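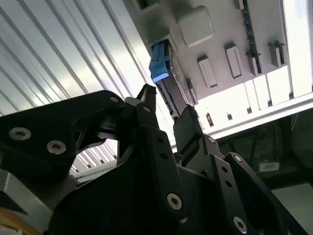
Bench hands wanted for the Omimthorpe teardown room

Most ads for this kind of work promise a career in tech. We won't. Prasertsri takes in retired office computers and takes them apart, and we need 2 people for the afternoon bench from November.

You would open desktop cases, pull memory, drives and cables, and sort what comes out. Drive caddies go on their own cart. Barcode labels stay on the cables until someone has logged them, however much they get in your way. 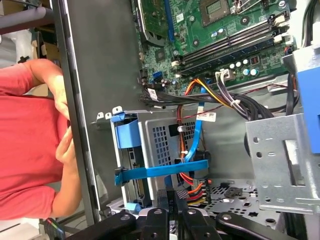

It's just unplugging things, wrote one applicant from Utwood last time. Maybe so. We had 64 applications in that round and 10 people who could reseat a memory module without forcing the clips, so we're doubtful about résumés and will ask you to do a short bench trial, paid.

We don't care about certificates. We've seen plenty, and they don't seem to tell us much. Small hands are no advantage either – patience might be.

Shifts start at 1 p.m. You'll be on your feet for most of it. Parking is at the Ustania Street gate, bay 53.

To apply, send a few lines about something you took apart and whether it went back together. Skip the cover letter.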